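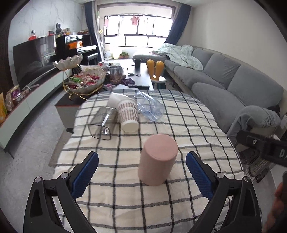 Break-even is the wrong number for cup policy

Filed under: Opinion / Materials and Waste

17 February 2023

Every proposal to replace single-use cups with reusable ones arrives with a break-even figure. The figure states how many times the reusable cup must be filled before its total burden drops below that of the disposables it displaces. Councils like it because it fits in a press release. I have read a fair number of the studies behind these figures and I think the number should be retired from public documents, or at least moved to an appendix.

The calculation itself is simple. Take the burden of making one reusable cup. Divide it by the difference between the burden of making and discarding one paper cup and the burden of washing the reusable once. The result is a count of uses. The difficulty sits in the denominator, which is a small number obtained by subtracting one uncertain quantity from another of similar size. Small changes in either term move the answer a long way. If the wash burden approaches the paper cup burden, the count climbs without limit, and past that point no number of uses is enough.

The scheme at Celtbridge shows what this does in practice. The town's consultants reported a break-even of 6 uses. A second review, commissioned when the scheme came up for renewal in September, reported 300. Both used the same cup, the same lid and the same source data for paper. The first assumed full racks in a commercial dishwasher running on the local electricity supply. The second assumed a hand wash under a running tap with gas-heated water. Neither assumption is absurd, and each describes some of the people who took cups home. An average of the two would describe very few of them.

Local coverage treated the gap as a scandal. It was a sensitivity analysis performed by accident, one half at a time.

A more serious objection is that break-even says what a cup must do and is silent on what it does. A count of 6 sounds easy, and 300 sounds hard, but either can be met or missed depending on how long the cup stays in circulation. The quantity that governs the outcome is the number of uses an average cup completes before it is lost, broken, stained or left at the back of a cupboard. In pooled schemes that number follows directly from the return rate. If nine out of ten cups come back each time, the average cup completes ten trips. If two out of three come back, it completes three. Moving from the second rate to the first more than triples the life of every cup in the pool, and no improvement in the cup itself will do as much.

Return rate is also the one input that an operator can measure cheaply. It requires a tally at issue and a tally at collection. In spite of this, most published reports give the return rate as an assumption, frequently taken from another report, and spend their pages on the polymer.

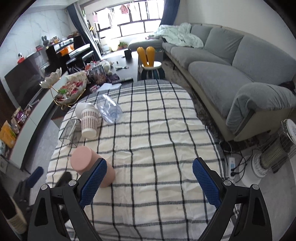 The Limerano festival did it properly. The organizers bought 900 cups, recorded issues and returns at each bar, and published the raw counts along with the deposit level for each day. The deposit was low on the first day and raised on the second. Returns improved. One event proves little, and the weather differed between the two days, but anyone can take those counts, insert their own assumptions about washing, and see what follows. That is more than can be said for the Celtbridge documents, in which the model was withheld and only the answer was printed.

There is a reasonable defense of break-even, which is that it gives a household a target. Someone who owns a cup and wants to know whether it was worth buying can compare the count against their own habits. I accept this for privately owned cups. The owner controls the washing, knows roughly how often the cup is used, and can act on the result. A pooled cup has no such owner. Customers in a pooled scheme cannot know how many trips the cup in their hand has made, and telling them it needs 6 is trivia.

Paper deserves the same scrutiny. The usual reference case is a single cup with a thin polymer lining, sent to landfill or burned. Lids are included in some studies and left out of others. Sleeves and double cupping are nearly always left out, although anyone who has bought a large hot drink has seen both. Leaving them out flatters paper. On the other side, several studies charge paper with landfill methane at rates that suit an uncapped site and few modern ones. These errors run in opposite directions and I would not rely on them to cancel.

The location of disposal matters too. Celtilthorpe collects lined paper cups separately and sends them to a mill that can pull the fiber from the lining. Its neighbors do not. A reusable scheme therefore has a harder case to make in Celtilthorpe than it does a short drive away, and a single national break-even figure hides this completely.

What should a public report contain instead? I would ask for the following, in this order: the measured return rate, with the counting method; the energy and water used per wash, metered at the machine; the transport distance between point of use and wash site; the fate of cups withdrawn from service. From these a reader can compute burden per drink served, with a range. Burden per drink is a dull unit. It has the merit of allowing a reusable scheme, a paper cup and a ceramic mug to be listed in one table and compared directly.

Operators sometimes reply that they cannot meter individual washes because the washing is contracted out. Tavares, which handles cups for several venues on one line, supplies its customers with a monthly total for energy, water and cups processed. Division supplies the rest. A contractor unable to provide those three totals does not know its own costs, and I would hesitate to award it the work on that ground alone.

I expect the break-even figure to survive all of this. It is short, and it flatters whoever selects the wash assumption. Councils that go on printing it should print the return rate on the same line, in the same size of type.

Contact the editors | Terms of use | Back to top

We use cookies to remember your reading preferences. Accept | Manage settings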